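Chapter 3
The Work That Will Not Stay Done

Economists like things that can be counted at the door. A loaf sold is a loaf counted. A loaf baked at home, eaten by teenagers and followed by the cleaning of the pan is, for the purposes of national accounts, a rumor.

This chapter is about household labor and the trouble we have putting a price on it. It picks up where Chapter 2 left off, with the factory at Plitard and its admirable time sheets. The kitchen has no time sheets. It has the same sink on Tuesday that it had on Monday, and a person standing at it who would rather be reading something else.

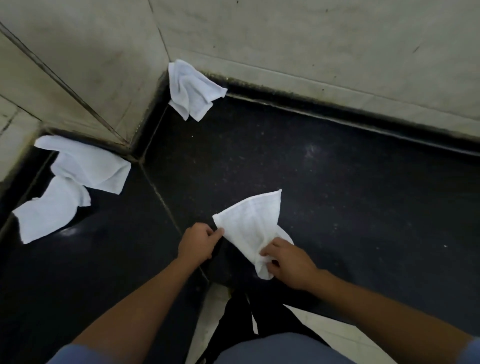
Figure 3.1 A small terry towel, partly folded.

Start with the oldest joke in the field. A man marries his housekeeper, stops paying her wages, and national income falls. The same floors get swept. Students usually laugh at this and then, a week later, write in an exam that unpaid work "does not contribute to the economy." Please don't be one of them.

There are two standard ways to value an hour of housework. The replacement method asks what you would pay somebody else to do it. The opportunity cost method asks what you could have earned in that hour. The second has an awkward result: a tray wiped by a surgeon is worth many times more than the same tray wiped by her nephew, who may well be better at it.

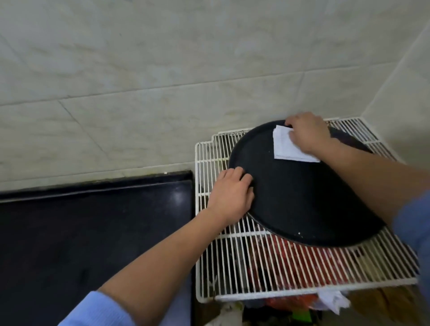
Neither method deals well with two jobs done at once. If you watch the soup, mind a toddler and argue with the phone company, have you worked one hour or 3? Survey designers have lost sleep over this. The Wudero diary study, which we will use throughout the chapter, collected 1,425 household diaries one January and let people list a main task and a side task. Many listed "worrying" as the side task. It was coded as leisure - a decision we return to in Section 3.4.

Before you start the reading, keep your own diary for 2 days. Write down what you did, not what you meant to do.
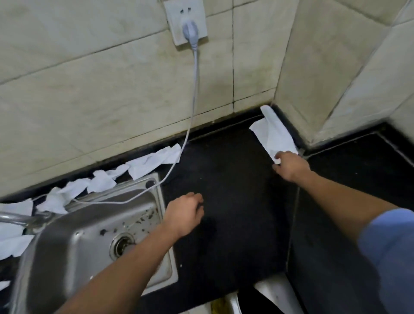

Anwara Weerasinghe

3.1 What Counts as Work?

The usual answer is the third-person test: if you could hire somebody to do it for you, it is work. Cooking passes. Sleeping fails, however tired you are. Wiping down a counter passes easily, and so does ironing, though some people claim to enjoy it and should be treated with caution.

Gardening causes fights. So does walking the dog, which can be hired out in most cities, and which the dog's owner will describe as exercise, a chore or the best part of the day depending on the weather.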